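Wellia Folding Table and Shelf Set - Owner's Guide

Section 5: Folding and stacking T-shirts

Read Section 2 (Levelling the table) before you start. The table must be level and the top must be clean. Lint and crumbs on the white surface will transfer to light fabrics.

5.1 Before folding

1. Wipe the tabletop with a damp cloth and dry it. Do not use cream cleansers - they dull the matte finish.
2. Check that the shirt is completely dry. Damp cotton holds the crease and may smell after storage.
3. Place one shirt at a time on the table. Keep the rest of the load in the basket.

Shirts with printed graphics should be laid with the print facing up until the fabric is flat. Check the care label before applying any heat.

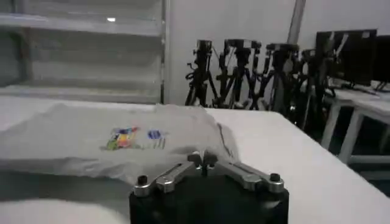

Start with the thickest bunch of cloth and open it outward. Pulling on a hem while the middle is still gathered will stretch the knit and leave the side seams twisted.

5.2 Folding

1. Find both shoulder seams and draw them apart until the neckline lies straight.
2. Smooth the body from the collar to the hem with a flat hand.
3. Turn the shirt over so the print faces the tabletop.
4. Fold one side in to the middle of the collar and lay the sleeve back on itself. Repeat on the other side.
5. Bring the hem up to the collar, then fold in half again.

Note: For narrow shelves, fold the body in thirds at step 5.

CAUTION: Do not iron on the tabletop. The coating will mark permanently.

5.3 Stacking on the shelf unit

1. Place heavier garments on the lower shelves.
2. Limit each stack to 20 shirts. Taller stacks lean and may tip when a shirt is pulled from the bottom.
3. Leave a gap of 2 cm between stacks so air can move.

Note: If you have the Sandu divider kit, fit the dividers before loading. Wirkov dividers have a different clip and will not seat properly.

For replacement feet and shelf clips, contact Wuko customer service.

Guide revised 1/25/23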